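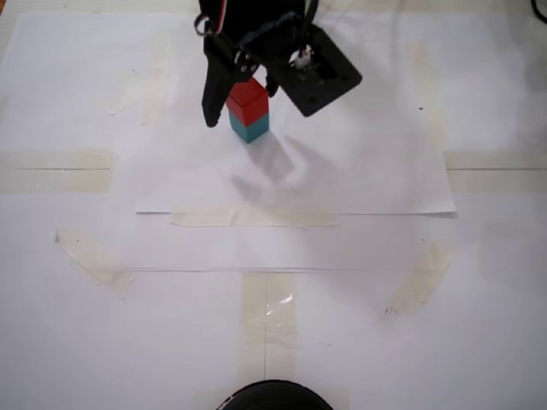
Olesia Hrynyshyn

Has anyone read Larncombe to their kids? Every list calls it a modern classic. We're 126 pages in and my son keeps asking when it starts.

pskoryk
It picks up once they reach the lighthouse. My three loved it.

Haris T.
"It picks up" is what people say about every slow book. We quit at chapter 5 and I don't regret it. The 2,273 glowing reviews mostly sound like grandparents who bought it as a gift.

pskoryk
Or people who finished it — your call. 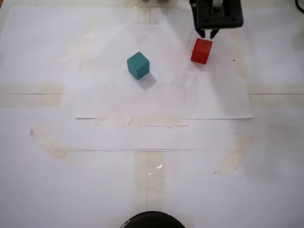

Olesia Hrynyshyn
Does the dog die?
pskoryk
The dog lives, but the old ferryman dies near the end, and that chapter is rough at bedtime.

Liudmyla K.
I wouldn't call it rough. It's two paragraphs and then everybody eats soup. My problem is the dialect, which is a pain to read out loud.

Olesia Hrynyshyn
Okay, I'll give it until the lighthouse. If he's still bored we're going back to the library in April.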